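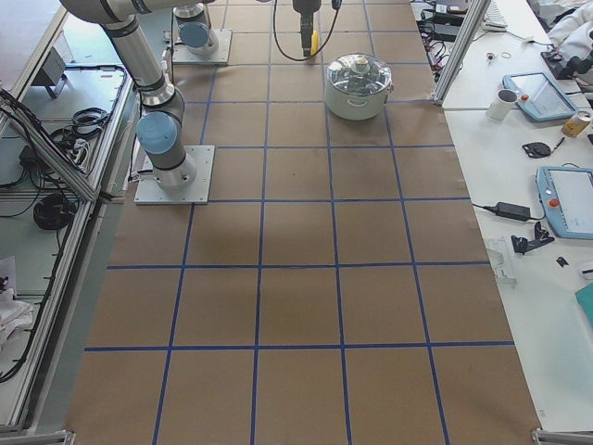
Week 5: How a state says "we're with you" (and what it costs)

Handout by Signe Thygesen, 14 February 2019

Hello again! Last time I ran out of room on alliances, so I'm picking up at the spot where we stopped: the difference between a promise and a treaty. Keep the Windham reader open at the second chapter, I'll be jumping around in it.

A treaty has articles, signatures and usually a parliament that had to vote on it. A statement of support has a press office. That sounds snooty, but statements do real work – they tell a neighbor what to expect, they calm people at home, and they can be walked back quietly in a way a treaty can't.

Words to watch for

"Firm" and "lasting" cost nothing. "Consult" means a meeting. "Assist" is vaguer than it looks (assist with what? blankets?). "Defend" is the big one, and drafters will fight over it for days.

The border exercise

We'll use my made-for-class case again. Furnov and Plekitz share a river border. Furnov moves 700 soldiers up to the river and calls it training. Plekitz has 200 border guards there and phones a larger friend, who puts out a warm statement the same evening and sends 43 advisers a week later.

Write me 600 words on which of those two moves matters more to Furnov, and why. Take a side! I had a lovely pile of essays last year that said "both" and I gave up on most of them by page two.

Reading

Þorgeirsson on small states, the first half only. He's grumpy about summits and I enjoy him a lot, but skip the section on trade for now – we get to sanctions at the end of February.

Essays go in the box outside my office or by email, either is fine. Please put your name on the first page.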